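# Sorting big toy bricks by color - is it worth the bother?

**Skuner**
posted 17 February 2019

Hello everyone, I hope this is the right section, I wasn't sure whether it should go under toys or under storage. We have a lot of building bricks, the large chunky kind for small hands, and until now they have lived all together in one deep tub. Every cleanup ends with everything being shoveled back in, and every building session starts with the whole tub going upside down on the floor. I had enough of it in December and decided I would try sorting them.

What I have so far is three white plastic bins, one color to a bin: red, green and light blue. I started with only a handful of bricks to see if the idea holds up before I drag the whole tub over. They sit close together on the gray marbled top we use for crafts, two at the back and a larger one in front. 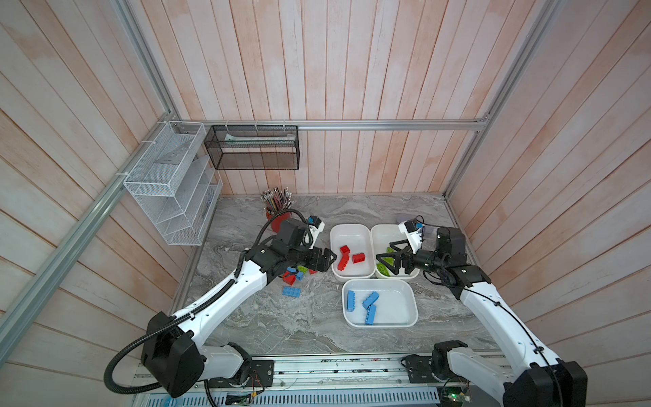
*The three bins: red at upper left, green at upper right, light blue in front.*

I do like the look of it, but I have some doubts. First, is color even the right thing to sort by? My sister-in-law swears by size (long ones here, short ones there) and says that children never look for "a blue one," they look for "a long one." Second, the bricks go in at all angles and take up much more room than I expected. Do you line them up, or just let them fall? And third, where do you put the bins so that the sorting gets done at the end of the day, when everybody is tired and a bit cross?

I should say that my youngest is 3 and the other two are in school, so whatever I do has to work for a child who can't read a label yet. The same counter is used for drawing too, and the pencils have to stay up there, so I can't give the whole thing over to bricks. 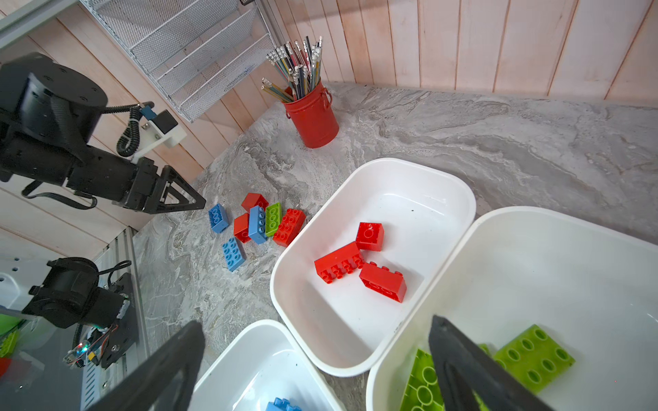 *Bricks out on the counter, with the pencil cup at the back and the mesh organizer on the wall.*

Thank you for reading all this, I know it is a lot of words for a few bins!

---

**Hellwig**

What a nice project, and please don't worry about the length, I'm the same way. We have been sorting by color for 2 years now and I would do it again. Your sister-in-law has a point for older kids who build from plans, but a three-year-old knows red from blue long before she cares how many studs a brick has. Mine made a game of it on her own, calling out the color every time one went in. Size can come later, and when it does you can just split one of the bins.

As for lining them up, I wouldn't. I tried it for a week once, all the bricks lying the same way with the studs up, and it looked lovely and I was the only person in the house who ever did it. Let them fall. If a bin gets full, give it a little shake from side to side and they settle. Your bigger bin in front should go to whichever color you own the most of, so do count piles (only by eye) when you empty the tub, before you settle on who gets what.

The red pencil cup is fine where it is, I think! Ours stands at the back of the table too, and the only rule is that bricks stay in front of it. What helped us most with the end of the day was making a pile first. Everybody pushes their bricks into one heap in the middle, next to the bins, and then each child takes a color. My two can clear a heap that way before the kettle boils - well, nearly. With three children and three bins you have the perfect number for it, though you may have to take turns over who gets red.

One more thing, if you have brick colors that don't fit, yellow for instance, don't buy a bin for each. We keep a "visitors" box for all of those and it has never caused an argument.

---

**Dilulitz**

Labels with a colored dot. No reading needed. Also wash them before you sort them, in a mesh laundry bag, cool water, then leave them on a towel overnight.

---

**Skorovus**

I'm going to disagree a little about keeping them on a counter. It's a good height for you, but a small child will want the bins on the floor or on a low shelf, otherwise every brick has to be handed up and down. We moved ours to the bottom shelf and use the table only for building. Bring over one bin at a time if you can bear the complaints.

Color is fine, by the way. I sorted by size and went back.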